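Cernosstead Walking Tours: Pre-Departure Checklist, Old Quarter and Citadel Route

Completed by Llinos Morgan, 2020-10-21

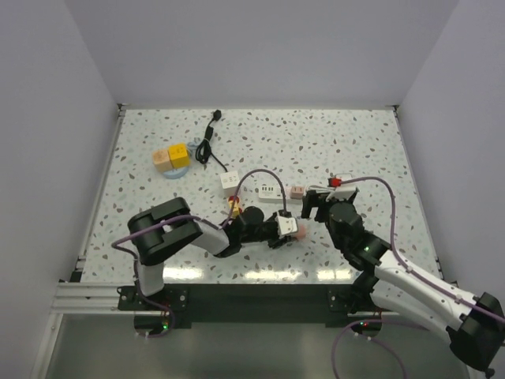 Speckled tabletop with plain panels on three sides.

Route covered: Patden Gate, the covered market, the Parri cistern, citadel walls, return by the lower road. Group limit 28 including guides.

Key: OK = no action. ACT = fix before next group. WATCH = check again on the next walk.

SECTION A. STREETS AND PATHS

A1. Paving between Patden Gate and the market
ACT. Two slabs rock underfoot near the fountain. Reported to the town works office. Guides should keep groups on the left side of the street until the slabs are reset.

A2. Market passage
OK. Clear enough for a group in single file. Traders were stacking crates at the north end, so go through before the noon deliveries if possible.

A3. Steps to the citadel
WATCH. Handrail is firm on the lower flight. On the upper flight the bottom bracket has some play in it. Same comment was made in April.

A4. Wall walk
ACT. The rope across the closed tower is down again. Visitors were going past it to take pictures. A proper gate is needed. Do not use this stretch with school groups until that is done.

A5. Lower road
OK. Shoulder is narrow at the bend. Guide at the front, second guide at the back, no stopping for talks.

SECTION B. PARRI CISTERN

B1. Entrance and head height
OK. Warning strip on the lintel is still readable. Tall visitors need to be told anyway.

B2. Lighting
ACT. 4 lamps out, all on the far side. The site office has replacements but no date for fitting them. Guides to carry hand torches.

B3. Floor
WATCH. Slippery by the drain. Ask people to stay on the matting.

B4. Second way out
OK. Door opens freely from inside. Key is held at the ticket desk.

SECTION C. HOLY SITES AND LOCAL CUSTOMS

C1. Prayer times
OK. Current list is in the guide folder. Throw away the old one, which still has the summer hours.

C2. Head coverings and wraps
ACT. Bag is short. Several were not returned after the last tour. Order more from the usual shop.

C3. Photography
WATCH. The sign in the shrine courtyard has been moved behind a planter and visitors miss it. Say it out loud before going in.

SECTION D. GROUP EQUIPMENT

D1. First aid kit
ACT. Burn gel is out of date. Everything else is in date and sealed.

D2. Sorkex radio headsets
OK. Tested on the walls and in the market. Sound drops out inside the cistern, same as before. Give the cistern talk at the entrance.

D3. Drinking water
OK. 500 ml bottle per person, handed out at the gate. Refill point at the citadel is working.

D4. Emergency contact cards
OK. Clinic number checked by phone. Hotel numbers are up to date.

SECTION E. TRANSPORT

E1. Coach drop-off
WATCH. Drivers are stopping across the road from Patden Gate when the bay is full. Groups should not cross there. Ask the driver to go round again.

E2. Pick-up for visitors who cannot finish the walk
OK. Taxi stand at the citadel car park. Fare is agreed in advance and paid by the office.

Further comments
The closed tower and the cistern lamps were both raised with the site office in person. I have asked for a written reply. If the lamps are not fitted, the cistern stays on the route with torches, but not for evening tours.

Signed copy in the office folder. L. Morgan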